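Rawan Fakhoury has tested circuit boards at Bataineh for long enough to remember two earlier attempts to automate her bench. She doesn't say much about either one, except that the brackets are still bolted to the wall.

The third attempt came from a supplier called Disotier, and it picks boards out of yellow bins and carries them to the test station. When I asked what the company had told her it would do, she laughed. "Take the strain off. That was the phrase. I asked whose strain and got a brochure."

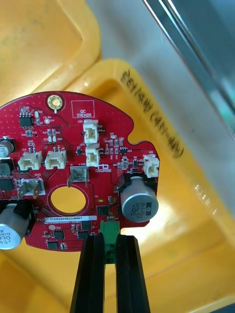

Plondari, 30 May 2020

The round red motor boards are the ones Fakhoury brings up first. "It holds them by the green terminal block. I would never pick one up that way, not all day long. That's a connector, it's soldered on, it isn't a handle." Has one ever come loose? "Not that I've been shown. But I don't get shown the rejects anymore. They go to another room."

Ka-ming Liu, who runs the line, calls that a fair complaint and says he's working on it. He is less patient with the rest. The cell moves 880 boards a shift, he says, and the bench used to have 40 people complaining about their wrists. I asked how many work there now. "Thirty-six," he said. And the other four? "Moved." He didn't say where, and when I asked again he talked about training.

The training was 2 hours, according to Fakhoury, and most of it covered how to clear a stop. She clears a lot of them. "So I used to check boards, and now I wait for a light to come on. They say it's a step up. My pay slip hasn't heard about it."

Liu insists that judgment still belongs to people. "If Rawan says a board is bad, it's bad." Fakhoury agrees that's the rule on paper. What bothers her is how seldom she has a board in her hands. "You'd feel it if a capacitor was sitting wrong. You'd tilt it to the light. Now I see a number on a screen, and I'm supposed to have an opinion about the number."

A second cell is due in September, for the Bestard contract. Liu says no jobs will go. Fakhoury has asked for that in writing, and so far she has a verbal yes.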